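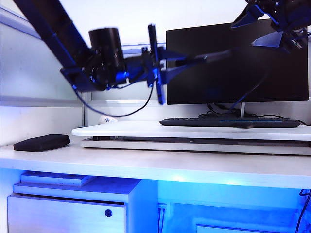
Desk riser

A desk riser (also desk shelf or desktop platform) is a low, flat platform placed on top of a desk to lift the things that are used on it. It can carry a keyboard, a monitor, or both, and it is one of the simplest and most rewarding additions to a computer workspace. Risers range from a single plank on feet to layered types, in which a board lies on a separate base.

Design

The upper surface of a riser is normally flat and plain. White and pale wood finishes are popular with dark equipment, and the contrast can be wonderfully crisp - a black keyboard on a white board is easy to find even in a dim room. A typical board is 25 inches wide or more, enough for a full-size keyboard with a little space left over for a mouse or a notebook. Low risers stand no more than 3 inches high.

In layered risers the base may be a different color from the board. The Gresel pattern, named after the workshop that first sold it, has a base slightly deeper than the board, so that a narrow ledge remains along the front. Dağdelen risers use four short feet and leave the underside open for papers.

Keyboard and monitor

The keyboard usually sits toward the front, with the monitor behind it on its own stand. The strip of desk between the two is the natural home of the cables, and it fills up remarkably fast!
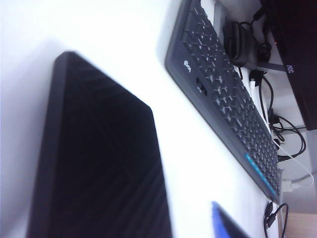

Reading time: 3 min

Cables left behind a keyboard fall into two groups: spare length, which can be coiled and looped together, and working length, which has to stay loose enough for the keyboard and monitor to be moved. A mixture of both is common on desks in daily use, often with black and white cables side by side. Lighted keyboards, such as those with a thin blue strip along one edge, are also handy for judging whether the keyboard is lying straight.

Tablets and closed laptops are often laid flat in front of or beside the keyboard. On a bright desk their glossy surfaces pick up reflections, and many users prefer a matte mat underneath.

Care

Boards are wiped with a soft, barely damp cloth. The gap between board and base collects dust and is best cleaned with a folded strip of paper. The Bruker care sheet suggests lifting the board off completely about 4 times a year.

See also

Monitor arm
Cable tray
Pleltanside desk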